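Suneo 桌面纸杯收纳盒（橙红色）

放在桌上、茶水台上、门店收银台旁边都合适的一只小方盒，给一次性纸杯一个固定的家。

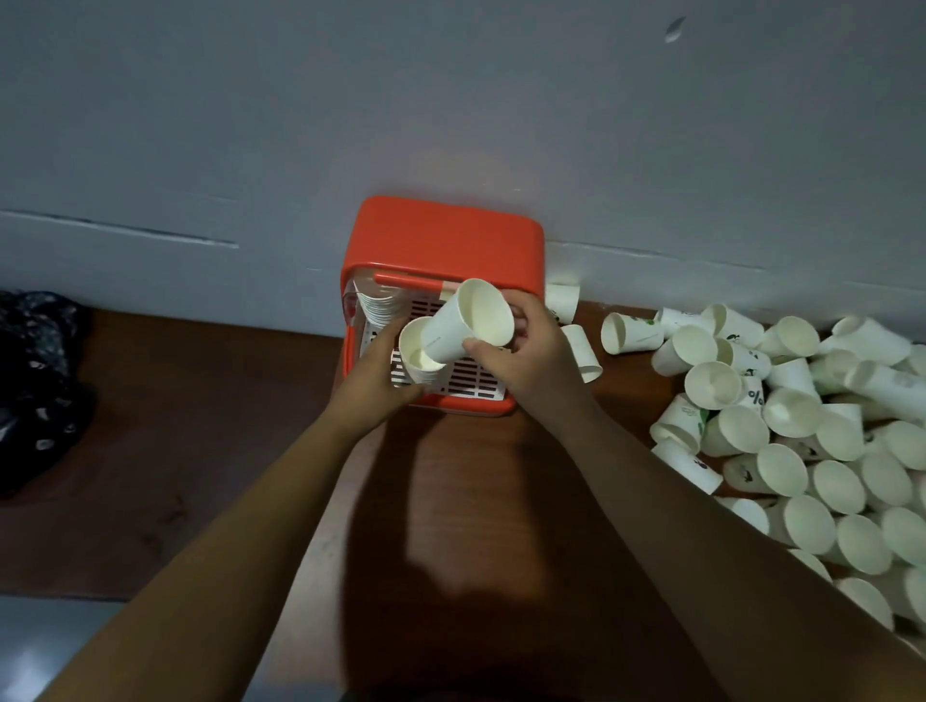 我们做收纳用品有些年头了，最早卖的是厨房里的调料架和沥水篮，后来陆陆续续有老顾客来问，有没有专门放纸杯的东西。问的人多了，我们自己也留意起来，才发现大家家里和办公室里的纸杯，多半还是装在原来那个塑料袋里，袋口撕开以后就那么敞着，往饮水机顶上一搁，或者塞进抽屉。来了客人，手伸进袋子里掏半天，一掏出来三个，剩下的又倒了一片。Suneo 这个系列就是从这些很小很小的烦恼里慢慢做出来的，说起来不算什么大事，可是每天都要碰上几回，能顺手一点总是好的。

为什么是方的

市面上的取杯器大多是一根长筒，贴墙安装，杯子从下面一个一个往外抽。长筒有长筒的好处，省地方，我们店里也一直在卖（Vinis 壁挂款，喜欢的朋友可以到“壁挂取杯器”分类里找）。不过租房的朋友不愿意在墙上贴胶，办公室的墙有时候又是那种掉粉的涂料，贴上去过几天就滑下来了，大半夜“咚”的一声，怪吓人的。方盒子不用安装，拆开包装冲洗一下，晾干，往桌上一放就能用，搬家的时候也是拎起来就走。

方形还有一个好处是能靠墙、能靠角，和微波炉、咖啡机这些方方正正的电器摆在一起，不会空出一条缝来积灰。盒子的四个角我们都做成了圆角，擦桌子的时候抹布一带就过去了，小朋友跑来跑去碰到了也不会太疼。

关于颜色

开版的时候打过好几个颜色的样，米白、浅灰、墨绿都有，橙红是最后才加进来的，本来只想试试看，没想到在展会上被问得最多。喜欢它的朋友说，茶水间里到处都是白的灰的，有这么一块暖暖的颜色，人走进来心情都好一点。这个颜色的配色稿来自 Wasilewska 工作室，和去年 10 月上的那批托盘是同一个色号，已经买过托盘的朋友可以放心搭配。屏幕显示多少会有一点色差，介意的话可以联系客服，我们在自然光下给您拍一张再决定，不着急的。

适合放在哪里

家里的话，餐边柜和书桌是最常见的位置。逢年过节亲戚来得多，玻璃杯洗都洗不过来，把纸杯摆在大家看得见的地方，谁要喝水自己拿，主人家也能坐下来好好说几句话。

办公室的话，建议放在饮水机旁边的台面上，离出水口远一些。纸杯最怕潮气，杯口一软，倒热水的时候就不好拿了。

小店、美容院、培训班、房产中介门店这些地方，我们的顾客也特别多。等候区放一只，旁边再摆一小罐茶包，客人坐着等的时候手里有点热的，感觉就很不一样。

使用的时候请留意

第一次使用前用温水加一点点洗洁精清洗，擦干以后再放杯子。

杯子拆封以后尽量在 30 天内用完，暂时用不到的请连着原包装收在干燥的柜子里，用多少补多少。

补杯子之前先把剩下的旧杯取出来，新杯放下面，旧杯放上面，这样不会总有几只压在底下放得太久。

请不要放在灶台边、烤箱顶上，或者夏天太阳直晒的窗台上。

清洁时用软布或者海绵就可以，钢丝球会把表面刮花，刮花以后容易挂灰，我们自己试过，心疼了好几天。

不建议放进洗碗机或者消毒柜。

怎么挑纸杯

既然说到这里，就多啰嗦几句。经常有顾客买了收纳盒，顺便问我们纸杯该怎么选。喝热茶热水，请选厚一点、标明可以装热饮的杯子，薄杯装了热水会烫手，很多人就套两只用，算下来反而更费。杯身花花绿绿的固然好看，杯口那一圈还是干干净净没有印刷的更让人放心。打开包装先闻一闻，有刺鼻气味的就不要用了。平时只是漱口、吃药、喝几口凉水，小号的杯子完全够用，没有必要每次都拿大杯。

如果您每个月的用量比较大，可以看看 Flamuneo 的整箱纸杯，一箱 2,000 只，适合公司和门店。家里用真的不必买整箱，放久了会受潮，买小包装的就很好。

价格与配送

单只售价 167 元，包邮（偏远地区请先咨询客服）。公司或门店一次购买 12 只及以上可以走团购价，请在下单前联系我们改价，下单以后再改会比较麻烦，还得先退一次款。

包裹都用纸箱加纸质缓冲材料来装，尽量少用塑料泡沫。收到以后请当着快递员的面看一眼外箱，有压坏的地方拍张照片发给我们，我们补发新的，坏的那只不用您寄回来。

售后常见问题

可以放玻璃杯或者马克杯吗？
我们是按纸杯的分量来考虑的，玻璃杯和马克杯比较重，拿取的时候也容易磕碰，还是请放在杯架上吧。

刚打开有一点味道正常吗？
新品密封在包装里，刚拆开可能会有一点点味道，清洗以后放在通风的地方晾一晚上就散了。如果过了几天还有，请联系客服，我们给您办退换。

可以开发票吗？
可以的，下单时在备注里写清楚抬头和税号，电子发票会发到您留的邮箱。

可以印公司的标志吗？
团购订单可以，需要您提供清晰的图稿，我们先出一张效果图给您确认，确认以后再安排制作。赶着年会或者开业用的朋友请早一点来找我们，年前工厂放假，排期会比平时慢不少。

页面更新：2025/1/14。春节期间客服照常回复留言，只是会慢一些，请多多包涵。节前最后一批发货的截止时间请以店铺首页的通知为准。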